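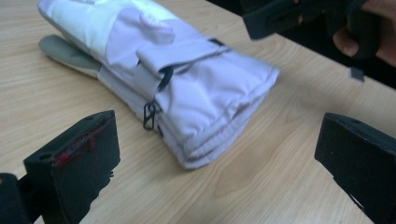

Folded mitten between the open fingers of one gripper, second gripper at the far side of the table.

Segmenting two-handed folding demonstrations into training clips

This page covers the step between recording and training for the soft-goods set in the Irklow project. It assumes you have raw recordings from both hand-held grippers with finger width and pose already logged. If you still need to calibrate the finger width, do that first. Segment boundaries depend on it.

The method cuts each recording at contact events instead of at fixed time intervals. Fixed intervals worked well enough for rigid parts. On padded fabric they put boundaries in the middle of a squeeze, and the policy learned to hesitate there.

1. Align the two streams

Each gripper writes its own clock. Close both grippers fully at the start of a recording, then open them together. Find the opening edge in both width signals and shift the second stream to match the first. Check the offset again at the end of the recording. If it has moved by more than 6 ms, resample the second stream linearly between the two edges. Discard the recording if either edge is missing.

2. Smooth the width signal

Apply a median filter with a window of nine samples. Do not use a low-pass filter here. Foam fingers compress slowly against padding, and a low-pass filter smears the start of that compression into the approach.

3. Mark contact events

A contact starts when finger width stops shrinking at the rate set by the trigger. With a rigid object the change is a sharp corner. With a mitten or a quilted sleeve it is a long curve, so we threshold the second difference and then walk backward to the first sample where the sign changed. Releases are easier: take the first sample where width grows for three samples in a row.

Run the detector on each gripper separately, then merge the two event lists. Events closer together than 120 ms become one event labeled "both." Do not merge a contact with a release, even if they fall inside the window. Handing fabric from one gripper to the other produces exactly that pair, and it has to stay visible to the model.

4. Cut and label

Cut at every merged event. Each clip gets one of four labels: approach, hold, move, release. Lumturie Hodžić wrote the labeling rules and they are in the README next to the script. Straps, clips and cuffs do not get labels of their own. We tried that in March and two annotators could not agree on where a strap grasp ended and a cuff grasp began.

5. Check the result

Look at the first image of every "hold" clip. Fabric should be between the fingers of the labeled gripper. If the fingers are open with bare table between them and the fabric, the boundary is early, and the threshold in step 3 needs to go up. Pale fabric on a pale table can wash out in the brightest area, so judge by a seam or other dark detail where there is one.

Results so far

The current set has 788 recordings, which gave 3,000 clips after filtering. With contact-based cuts, folding succeeded in 71 of 100 trials on held-out items. Fixed intervals gave 52 of 100 on the same items with the same network. Most remaining failures are second folds, where the bundle is thick and the finger opening is near its limit.

Known problems

Very slow closing defeats the step 3 detector. Krešimir Shehu has a version that uses motor-side pose as well - it is not merged yet and it fails on short recordings.

Thresholds do not carry over between foam types. Refit them whenever the finger pads are replaced, using at least 20 recordings on the new pads.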